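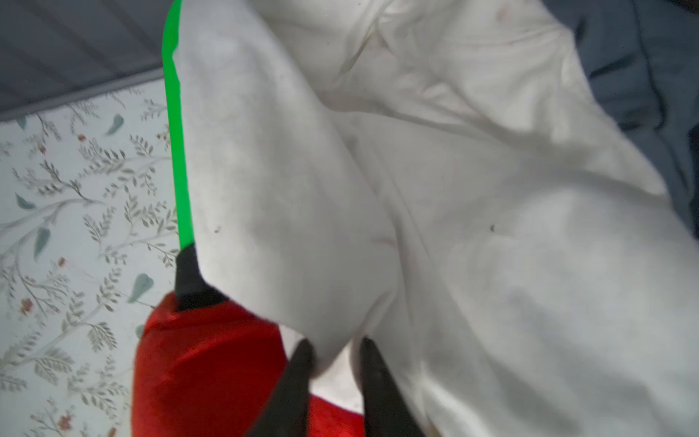
Grip faults on soft goods gave me more trouble than anything else when I set up our Pruteck arm for bed making, so I'm giving them their own section. The one you'll meet first is E16, "grip lost under load," and it loves big floppy pieces! With a pinch like this one, where the two black fingertips have hold of bunched white cloth, the controller has to guess how much fabric it's got, and it can guess wrong. On my second evening the arm lifted, the cloth slid out, and the wrist kept right on going until it smacked the bed frame (my fault, I'd left the lift speed at 70 percent).

If E16 comes up, do this:

1. Press the stop button on the pendant. Don't reach for the cloth yet, even if the arm looks parked.

2. Wait for the status light to go solid amber.

3. Open the Nonico grip panel and choose Release Slow. Hold the fabric up with one hand, well away from the fingertips, so it doesn't yank as it drops.

CAUTION: The fingers open, then twitch closed once as they find home. I got a pinched thumb out of that. Keep your hands clear until you hear the second click.

4. Check the pads for lint and wipe them with a dry cloth. No spray cleaner, please, it makes them slick.

5. If your wrist has a fabric sleeve, tug it back so no loose folds can get into the finger joint. A sleeve that creeps forward will set off E16 all by itself.

6. Set lift speed to 16 percent and run Test Lift 2 times. If both pass, go back up in small steps.

Note: Test Lift uses the last saved fabric profile. If you've swapped a sheet for a duvet, load the right one first or you'll be chasing a fault that isn't there (ask me how I spent October).

Still getting E16? Look at the cycle count under Service. Fluralex pads are due for a change at 3,000 grips, and mine were already letting go a bit before that. Put the new pads on with the power off at the wall.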